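About Atach

2 min read

Small company, two founders, one product. Antonina Palamarchuk does the hardware, Solomiia Stasiv does the software and answers the phone. We started in July in the back of the old Sydorenko bakery and we're still there, rent's good.

What we sell is Rillo. A dish loading kit for cafes, school kitchens, canteens. Arm, gripper, wrist camera, software, one box. You bring the counter and the racks. Setup takes a day, usualy less, and we do it with you on site.

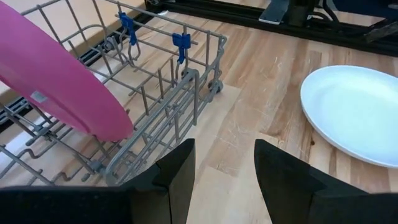
Rillo is built for plates first. Bowls next, glasses later, don't ask about wine glasses yet. No special racks or trays to buy from us, that was a rule from the start. Ordinary coated wire, upright tines, little wheels, blue clips along the rail, all fine. Color doesn't matter much either, a hot pink plate or a plain white one flat on the wood, same job. Padded fingers come in two widths. Tell us what dishes you use and we'll send the right pair.

Pilot kits are in 14 kitchens now. The longest running one is at Pamemon, a lunch place with 85 seats and a very small back room. They send us complaints every week, we fix them, they send more. Best customer we have.

Rent or buy. Rental is $483 a month, includes spare finger pads and updates. Seven day trial before you sign anything, return it if its not for you. Support is by phone, you get Solomiia or you get Antonina, there isnt anyone else.

Want a demo? Come by the bakery, bring your own plates. Side door, ring twice.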